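Subject: Re: [bratimstead-shop] Are the hands ready for chores?
Date: 2022-03-19

Daichi Kudo wrote:

> I watched the Skenel talk twice and I think we're closer than this list
> gives credit for. Fingers that close on a mug without crushing it, no
> retraining between mugs. Give it until July and I'd let one empty my
> dishwasher. Genji, you've been the grump on this topic for years. What
> would change your mind?

A dishwasher would change my mind, Daichi. A real one, with the fork that always slides under the rack and the plastic lid that flips over and fills with water. I don't mean 13 identical mugs on a bare shelf.

I don't doubt the grip. Rubbery fingertips are a good idea and the thumb gets better every year. My trouble is with everything after the grip. At Nomura we had a person sorting returned fittings into bins, 200 to a tray, and she could tell a stripped thread by feel while talking about her lunch. We tried the Skarer cell on the same job. It picked things up nicely. It had no idea what it was holding – and someone still had to stand there and check.

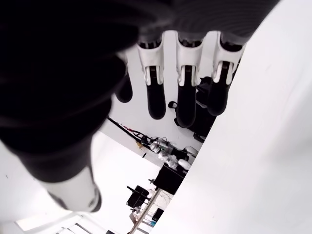 *Robot hand in the foreground, a second arm behind it.*

Look at how much of that view is hand. If the camera rides along with the fingers, the fingers are going to be in the way, and I'd like to hear how it finds a teaspoon behind them. Maybe there's a good answer. The talk skipped it.

So my test hasn't changed: 1,000 pieces of mixed kitchen stuff, put away in the right drawers, in a kitchen it hasn't seen before, with the engineers out of the room. Chipped glasses set aside too, please. Until then I'm keeping my dish towel.

If you have the link to the longer Skenel video, send it over. I only found the short cut.

Genji Hoshino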